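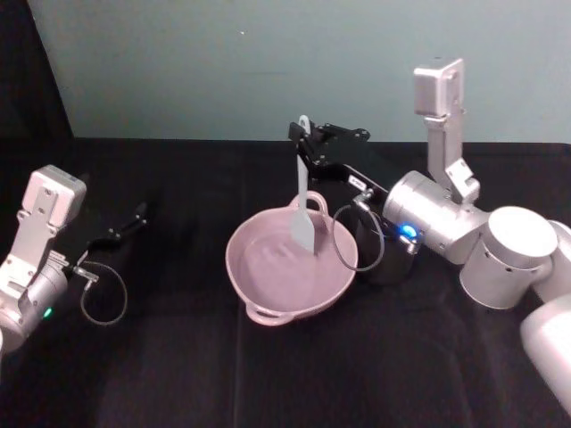
Start with the spatula, before any talk about pots. Most people in the room will have bought the pot first and the tools afterward, out of whatever was in the drawer. On the slide it's a grey one with a flat rectangular blade, standing up in a round pink pot, shallow and wide. Point at where the blade meets the inside. A straight edge against a curved wall touches at the corners and leaves a gap in the middle. Ask who has scorched rice. Wait for hands.

Then the handles. Two loops, opposite each other. Say that loops store well and pour badly. With a long handle you tip the pot with one hand and scrape with the other. With loops you need both hands to tip, so the scraping happens before or after, and sauce gets left behind. Don't spend more than a minute on this, the Badholm group went on about handles for most of the session in April.

Color. Someone will ask if a pale inside is a bad idea. Answer: it shows stains sooner, and it also shows browning sooner, so you know when to stir. I cook in a pale one at home and I like it. Dark pots hide the fond until it's too late.

Next part is the Pesley handout (page with the blade shapes). Walk through straight, rounded corner, and full curve. My view is that one spatula with one rounded corner and one square corner covers a home kitchen. The square corner is for flat pans and lifting eggs. The rounded corner is for pots like the one on the slide.

Numbers, if asked: Benedito Dantas sent out 832 survey forms to people on the Mendonça class list and got 765 back. Of those, 54 owned a spatula with a curved edge. Read the numbers once and move on. It is a class list, so these are people who already like to cook — say so.

Hands-on. Everybody gets a spoonful of cold oatmeal in a bowl and two spatulas. Straight one first, then curved. Let them scrape and compare. There are 50 sets, so if the room is full they share. Paper towels are in the blue crate from Brorkatbridge.

Care, short version. Wash the blade before food dries on it. Check the edge with a thumb now and then and throw it out when it feels ragged. Don't leave it leaning in a pot over heat, since the handle warms up and the blade takes a bend.

Questions. If it's about metal on nonstick, the answer is no. If it's about which brand, send them to the back of the handout.

Sat 11 July, second slot, after the knife talk. Bring the spare clicker.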